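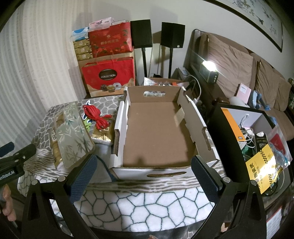
*Una caja de cartón abierta sobre la mesa.*

# Quiénes somos

Pulludau es un sello discográfico y estudio de grabación dedicado al folk, la música de cámara y el jazz en formatos pequeños. Lo fundaron Valbona Janevski, violonchelista, e Ismail El-Sayed, técnico de sonido, después de grabar juntos un disco de dúos que ningún sello quiso publicar. Lo editaron por su cuenta, con una tirada de 200 copias, y con lo que se vendió en los conciertos pagaron el siguiente.

El catálogo incluye discos de Cliltell, el trío Prodetti y la cantante Müzeyyen Özkan, cuyo segundo álbum, *Şimşekoğlu*, es hasta hoy nuestro título más vendido, con 2.000 ejemplares entre vinilo y CD.

## El estudio

Grabamos en una antigua imprenta. La sala principal tiene techo alto y suelo de madera, y casi todo se registra en directo, con los músicos en el mismo espacio. Hay una segunda sala, más seca, para voces y percusión. El piano es un media cola restaurado que se afina antes de cada sesión.

El estudio también se alquila a grupos ajenos al sello. La jornada empieza a las 10:00 e incluye técnico. Las mezclas se presupuestan aparte.

## El equipo

- **Valbona Janevski**: dirección artística y relación con los músicos.
- **Ismail El-Sayed**: grabación y mezcla.
- **Kevser Polat**: diseño de portadas, libretos y página web.
- **Mārtiņš Grigaitė**: contratación de conciertos, distribución y tienda.

## Cómo trabajamos

Firmamos disco a disco. Los músicos conservan la propiedad de sus composiciones y los ingresos se reparten a partes iguales una vez cubierta la fabricación. Las liquidaciones se envían dos veces al año.

Escuchamos maquetas durante todo el año, salvo en febrero, cuando cerramos el estudio por mantenimiento. Pedimos un máximo de tres temas, en un enlace que no caduque, y unas líneas sobre la formación. No hace falta que la grabación sea profesional. Solemos responder en seis semanas.

Los pedidos de la tienda se preparan en el propio estudio. Para tiendas y distribuidores hay una lista de precios aparte, que se puede solicitar a Mārtiņš desde el formulario de contacto.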